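Notes for anyone joining the Noncombe pick set, updated Oct 7, 2026. Mandla Masilela wrote the first version in June and I've been adding to it ever since, so blame me for the long bits!

You'll be recording pick-and-place examples by hand, with the hand-held gripper, in whatever room you've got. A bed or a sofa with a blanket on it is a great spot. The policy has seen plenty of clean desks already and it badly needs some folds and fluff.

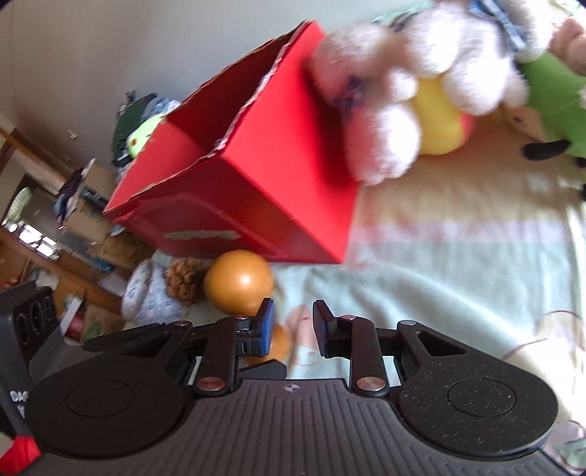
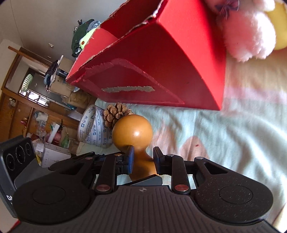 ## 1. Set out the objects

Go for a real mix of shapes. A glossy gourd, a pine cone, a plush toy and a big torn cardboard box make a lovely spread -- smooth, rough, soft and boxy all in one place. Leave the clutter in the rest of the room alone. We want it.

Choose one target for the batch and write it on the Hatthorpe sheet before you start.

## 2. Warm up

Open and close the jaws 4 times, all the way each time. The Hijazi script reads those first cycles to find your open and closed limits, and it will reject the file if they're missing. (I lost a whole evening of good picks to this.)

## 3. Record a pick

1. Start with the target in view and the jaws open.
2. Move in at a calm, steady speed. Slower than you'd reach with your own hand, but don't creep.
3. Line up on the part you mean to grip. With a gourd, that's the narrow waist, with one fingertip on each side of the neck.
4. Close, wait a beat, then lift straight up.
5. Set it down somewhere else on the blanket, open the jaws and back away.

If you fumble, keep going! A missed grasp followed by a good second try is some of the best data we get. Only throw out a take if you dropped the gripper or somebody walked through talking to you.

## 4. Change things up

After every 14 takes, stop and rearrange. Turn the box, swap neighbors, bunch up the blanket, come in from the other side of the bed. Tilt your wrist too -- a sloping view is fine, and the model gets lazy if every approach is level.

## 5. Upload

Copy the session folder to Kastotel and leave the file names as they are. A full set is 840 takes per person, and we train on 700 of those and hold back the rest for testing. The split is automatic, so please don't sort out your favorites by hand.

Check the log the next morning. Anything marked "short" needs recording again, with the same target if you still have it handy.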